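Skestville Finds Forum > Metal detecting and field walking > Coins

Thread: Small hoard near Birkholm, what to do about the last corner?

necati_b
Hello all. My name is Necati Bayram, some of you know me from the Lashari field walk. In January I found a group of silver coins on the farm at Birkholm. The finds officer has now counted 211 pieces. There is one corner of the field we have not searched, and the farmer wants to plough it soon. My pictures first, then my question.

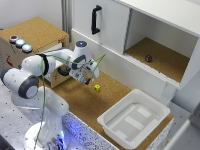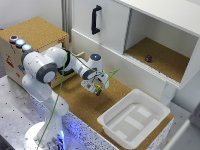
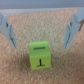
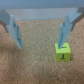 The small cube, first two from the side, last two from close.

The coins lay inside a circle of 60 cm, quite deep, with broken pot between them. Should I search the corner myself before the plough comes, or must I wait for the officer? She does not answer my letters this month.

ploughsoil
Wait. I know it is hard when the tractor is standing there, but a hoard is not a normal find. If you dig, the layers are gone.

OldSpade44
I disagree with ploughsoil. The plough will destroy the layers too, and it will not write down where anything was. Search the top soil only, mark each signal with a flag and stop if you meet pot.

ploughsoil
"Top soil only" is what everybody says. At Wodach they took out over 300 coins this way and now there is no plan of the site at all.

OldSpade44
I was at Wodach and there was a plan. It was a bad one, I admit that.

marrow_lane
Has anybody asked the farmer? Mine left a strip of grass for a whole season when I explained it to him politely. Also please ring the office - letters lie there for weeks. Is the pot grey or red?

necati_b
Grey, with a little sand in it. I kept all the pieces in a separate bag with the depth written on it. I rang this morning at half past nine and a colleague will come to look. The farmer agrees to leave the corner until the barley is sown in the other field.

ploughsoil
Good. Put the sherds in paper, please, if your bag is plastic.

OldSpade44
I still say a few flags would do no harm. But tell us what the colleague finds.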